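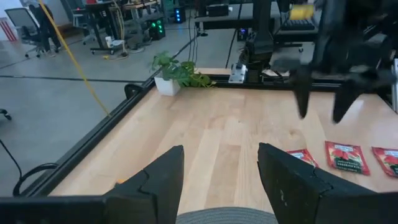
Marlene Bastos wrote in to ask whether the snack packets have to stand in the bin or can lie flat. Flat is fine, and for the red ones it works better - the label at the top stays readable and they don't slump over. Set them side by side on the table first, all facing the same way, then move them across in one go.

The Fitdale pantry shelf now takes 13 packets to a row. Anything left over goes in the Drillow box under the counter, oldest at the front.

Two other small things. Round mats should be shaken out and put back on the table after sorting, and torn packets go in the tray by the door, not back on the shelf. The next full restock is in December. Lists can be left at the Fitdale desk until then.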